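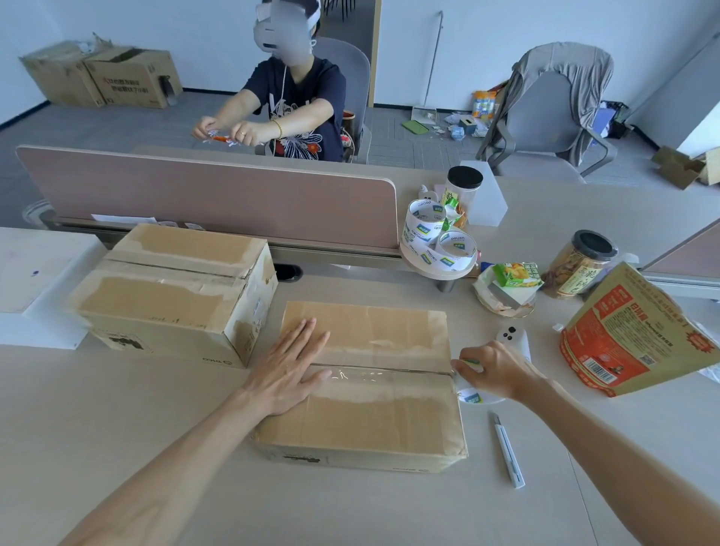

Rainer reckons we should have bought new boxes from the start, and after the month we've had with the parcels to Brirkarcombe I'm half inclined to agree with him! Still, reusing old cartons has saved us £295, so I'm sticking with it for now (the worn ones just get a fresh strip along the top seam).

We've sent out 564 parcels since May, with 7 returned, three of them burst at the bottom. Roswitha has asked Boersma for a price on stronger tape – I'll send you that with the Privley figures on Tuesday.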